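# What is a ghost net?

A ghost net is a fishing net that has been lost or left in the sea. It has no boat and no crew, but it can still catch animals.

Nets get lost in different ways. A storm can tear one loose. A net can snag on rocks or on an old shipwreck. Sometimes a ship's propeller cuts the rope that holds it to its float.

Most nets today are made of nylon or other plastics. These are strong and do not rot the way old hemp nets did, so a lost net can drift for many years.
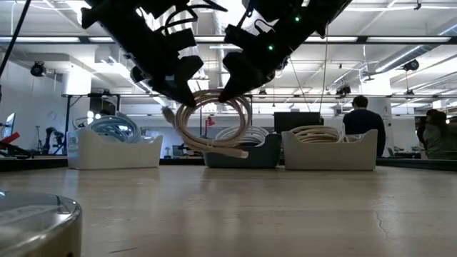

Seals, turtles, crabs, and seabirds can all get tangled. Turtles and seals breathe air. If a net holds them under the water for too long, they drown. Fish and crabs caught in a net may attract bigger animals, and then those get caught too.

## How do people find them?

Fishing crews often know where a net went down. In the town of Hovonside, crews can report a lost net to the harbor office without getting in trouble. Francine Beaudoin marks each report on a chart. Last May the chart had 44 marks on it.

Divers then go out on a boat called the *Simard*. They work in pairs and carry knives to cut the net free. They tie on lift bags, which fill with air and carry the net up to the surface. The heaviest net they brought up weighed 112 pounds.

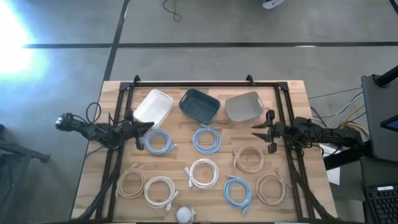 *Three open bins in a row on a wooden table.*

## What happens to the net?

First, any living animals are let go. Then the net is rinsed and the metal and rope are taken off. Clean nylon can be melted and made into new things, such as carpet or thread. Very dirty nets are harder to recycle.

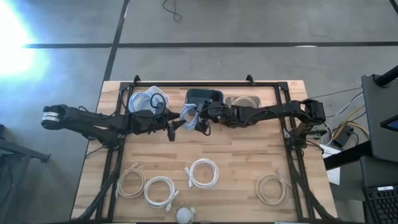

Some nets now carry a tag with the boat's name, so a lost one can go back to its owner.

## Can I help?

If you see a net on the beach, do not pull on it. It may be buried deep, or there may be an animal inside. Tell an adult and remember where you saw it.

## Words to know

**Nylon:** a strong kind of plastic thread

**Float:** something that holds part of a net up in the water

**Lift bag:** a bag that divers fill with air to raise heavy things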